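Quick setup for wet track days – club racing version

Did this for Nuria Weldu's car at Rullen in September, writing it down before I forget. Works on any single seater with adjustable bars.

Get the base numbers first. Car on the flat patch, driver in, half a tank. Ours was 418 lb over the front axle and 610 at the rear. Write them on the tape on the sidepod, not on your hand.

Front bar – disconnect one side. Rear bar to full soft. Then dampers, 2 clicks softer all round, bump only. Leave rebound alone untill you've had a run.

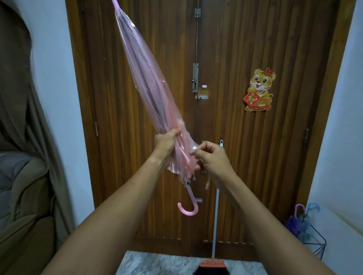 Ride height up a touch on both ends, same amount, otherwise your rake goes off. Brake bias a little rearward. More wing if you have it.

Tires next. Check the arrows!! Henk put a Danmont on backwards at Brendthorpe and we lost the whole session. Set pressures in the pit lane, last thing, not in the truck.

Three laps, in, ask the driver one question – front or rear? Change one thing. Back out.

Dry line showing? Reconnect the front bar first, teh rest can wait.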